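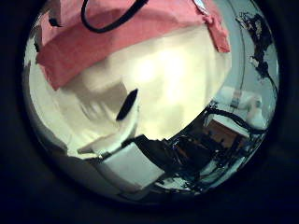
**Figure 1.** Wrist view at the Nunby workshop, with pink fabric over white cloth and dark hardware and cables at lower right.

### 3.2 Cloth trials

We built the Plarnum arm on a shared bench over 3 evenings, and cloth was the part we most looked forward to. The wide lens bends every straight edge, yet it keeps the folds and the nearby cables in one view (Figure 1) — a lovely thing to have when tuning a grip by hand! We ran 100 lifts at each of five heights.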